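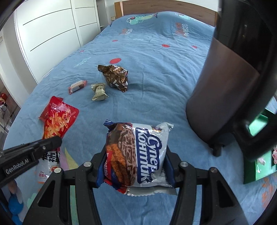 What happens at a robot open day?

Every June, the robot workshop in Stullthorpe opens its doors and lets visitors ask rude questions. The favorite is, "Why is it so slow?"

Picking up a snack sounds easy. You have done it thousands of times, probably while looking at something else. A robot has to learn that a wrapper bends, that foil is slippery, and that squeezing hard makes crumbs.

So people show it how. They hold a gripper — a tool with 2 jaws where you have fingers — and pick things up with it, over and over. At the Indulport stand, visitors can try this for 15 minutes each. Most grown-ups drop the first packet and blame the packet.

One lesson isn't enough. The team wants 2000 of them, with cookies, chips and candy, on tables, floors and beds. A robot that has only met tables gets confused by a blanket.

Try it at home: pick up a bag of chips with kitchen tongs. No crunching allowed. Ask before you borrow the tongs, and the chips.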